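Search this site Enter keywords Go

Print this page | E-mail this page

Pantry Moth Walk-Through for Shared Kitchens, With My Comments

February
By Chanida Panyasiri

I wrote the first version of this for the teaching kitchen at Castmont after we found webbing in a bag of cornmeal, and it has been passed along to enough church halls and day programs since then that I thought I'd better tidy it up (and answer a few of your letters while I'm at it). It covers Indianmeal moth mostly, with a word or two on flour beetles. Set aside a good long morning, put the kettle on, and bring a flashlight, a putty knife and a pencil.

1. Pheromone traps
[ ] Date written on each trap
[ ] Catch recorded before the trap is replaced
[ ] No trap hung beside an open window or outside door
Comment: We keep 5 traps in the Castmont kitchen and the one by the bulk bins always does the most business. The lure draws males only, so please don't think of it as treatment! It tells you where to look, and then you still have to go and look.

2. Dry goods
[ ] Flour, meal, rice, nuts, dried fruit and birdseed each opened and checked
[ ] Folds and seams of paper bags checked for silk
[ ] Oldest package at the front of the shelf
Comment: Hicham Ouali wrote to ask whether he really has to open bags that are still sealed. I'm afraid so, or at least hold them up to a strong light and feel along the seams, as the larvae can chew through thin plastic and paper. Don't forget the dog biscuits and the dried flower arrangement somebody made years ago. 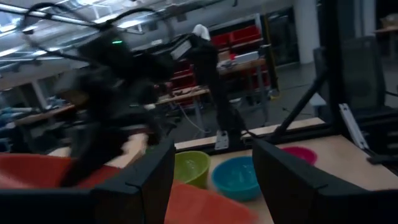 3. Sorting samples
[ ] A spoonful from each suspect package sifted and looked over
[ ] Sample labeled with shelf and package
[ ] Anything alive sealed in a bag and put in the freezer
Comment: Sifting goes better when you give yourself a clear spot and plenty of light, and I'd much sooner see you do three packages properly than a dozen in a rush. Use whatever dishes you have, but shallow ones are kindest on the eyes, and if they come in different colors, like the green, blue and pink bowls on the table, you can write "green, top shelf" on your sheet and never mix up the oatmeal with the semolina. Small brown beetles go on a separate line from caterpillars with brown heads. If you can't tell what you've got, freeze it and send it along with your sheet.

4. Shelves and cracks
[ ] Shelf liners lifted
[ ] Peg holes and corner joints scraped and vacuumed
[ ] Ceiling corners checked for cocoons
[ ] Vacuum contents taken outdoors the same morning
Comment: Full-grown larvae wander a surprising distance before they spin up, and Wiroj Kaewsai found his in the hinge of a cabinet clear across the room from the rice. No insecticide on food shelves, please. Soap and water will do.

5. After a find
[ ] Infested goods bagged and removed
[ ] Neighboring packages kept at 0 degrees F for 6 days
[ ] Clean goods moved to jars or tubs with tight lids
[ ] Second walk-through set for 30 days later

Signed sheets go in the blue Julex binder, or in the mail to me if your kitchen doesn't keep one.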